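An Afternoon at the Bresness Open House

Posted in Out and About

I've been meaning to get to one of the Bresness open houses for ages, and in November I finally made it. If you don't know it, Bresness is the old mill building out past the Skakudis turnoff that got carved up into furnished apartments, and a couple of times a year they open a few of them so people can poke around. You get a paper map at the door, a sticker for your coat, and a cup of cider if you're early enough (I wasn't, the urn was empty by the time I'd parked!).

I started on the ground floor like everybody else, got stuck behind a very slow family in a very small kitchen, and gave up and took the stairs. Best decision of the day. Apartment 9 was so much quieter, and it had the living room I'd come to see.

I am in the market for a sofa. I have been in the market for a sofa for 11 months, to the despair of everyone who visits me and has to sit on the futon. So when I walked in and saw a cream one with button tufting and a big rounded arm, I pretty much stopped looking at anything else for a while. 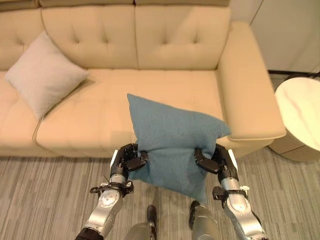 The tufted sofa in Apartment 9, with the blue-green cushion and the pale gray one.

I always thought I didn't like tufting. My aunt had a tufted chair that collected crumbs like it was being paid to, and I've held a grudge ever since. But on this one the buttons are only up on the back cushions and the seat is left smooth, so you could run a cloth over it in a few seconds. The color is hard to pin down too. I wrote "cream" in my notebook, then crossed it out and wrote "butter," then wrote "cream" again.

Rungnapa Phetsri was looking after the second floor that afternoon, and she was very patient with me. She told me the furniture in that apartment came through Masri, the secondhand place in town, and that the pillows get swapped around every season. I'm a plain pillow person, so I was happy with the gray and the teal. She'd tried mustard in the spring and said visitors kept telling her it looked like a hot dog stand. I asked what a sofa like that would run me and she said to go see Masri and be nice to them.

The other thing I wanted to check out was the light, which people always go on about at Bresness. Mill windows are great until you're trying to watch TV at four in the afternoon, and my own place has the same trouble on a smaller scale. I've had curtains up for years and I'm sick of washing them. So I was very interested to see a roller blind doing the job on a wide window like that.

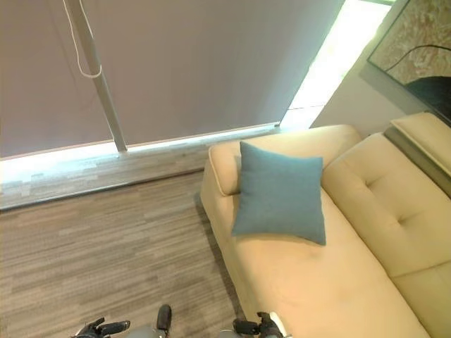

I've gone back and forth on blinds because I worry about a room feeling like a dentist's office, but a grayish mauve is a nice soft choice next to beige walls. You do still get daylight sneaking in at the side and along the bottom. I don't mind that one bit – I like knowing what the weather's up to – but if you need it pitch dark for sleeping, I'd think about curtains over the top. I'd also want to tie a pull cord up out of the way at my house, as my cat would be in it before dinner.

Rungnapa said the hardest part of getting the rooms ready is making them look like someone could live there. Too tidy and people stand in the doorway with their hands in their pockets. She fusses with the pillows a lot, moves one, steps back, moves it again. I do exactly the same thing at home and it was nice to hear it counts as work.
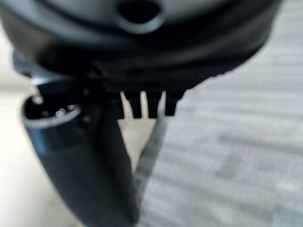 By then I'd been on that floor for so long that I had to rush the rest. I ran through Apartment 11, which had a great bathroom and a terrible hallway, and skipped the basement laundry altogether. There's a little shop by the exit selling candles and dish towels from Murkura, and I bought two towels I didn't need.

A few practical things if you're thinking of going. Park on the street side, the back lot is all gravel and puddles. Wear shoes that slip off easily. Bring a tape measure, which I forgot, so I ended up pacing out a sofa's length in my socks in the hallway. And go upstairs first!

I stopped by Masri on the way home. They were closed, so I'm going back next week with measurements.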